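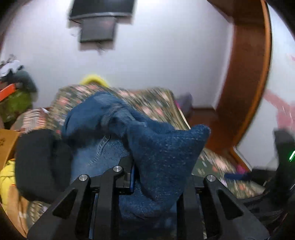

How do you teach a robot to tidy a bedroom without having a robot in the bedroom? You give people a gripper they can hold, record what they do with it, and train the robot on the recordings afterwards.

That was the short version we got from Ruxandra Voicu at the Plenov open afternoon in August. The long version took up most of the visit, and I have written down as much of it as I could follow.

Plenov has two floors above a tyre shop. The project on show was called Drilness and deals with soft things: clothes, towels, blankets. Voicu said that rigid objects had been easier for them, as a mug keeps its shape when you pick it up. A jumper has a new shape every time, and the robot has to choose where to take hold of it.

The hand-held tool has two fingers and a camera looking out over them, so the recording shows the fingers and whatever is between them. The robot arm upstairs carries the same fingers and the same camera. Emilian Tănase, who built most of the fittings, said this was the point of the design. What the person's recording shows and what the robot sees later should match as closely as possible.

The recordings are made in ordinary homes, on beds and sofas with the usual clutter left where it is. The set they presented has 1553 recordings. Of these, 654 were made on beds, which they treat as the harder case because a patterned quilt makes it difficult to tell where a garment ends.

Zhuoran Fang gave the talk on results. They trained one model on tidy rooms only and another on cluttered ones, with 860 recordings each, some used in both. The cluttered model did better on piles where one piece of cloth lay over another. On a single garment lying flat the two were level. Someone asked about thin fabrics and he said those were still poor - the fingers close on two layers and both come up together.

We then watched the arm work through a heap of five garments. It lifted four into the basket and dropped the last, a sock, over the side. Tănase put it back and ran it again, with the same result.

I had a turn with the hand-held gripper myself. It is heavier than I expected and my wrist ached after a few towels. Voicu said they keep sessions short for that reason.

Tea was downstairs at four. The talk slides are to go up on the Plenov site, though I haven't found them there yet.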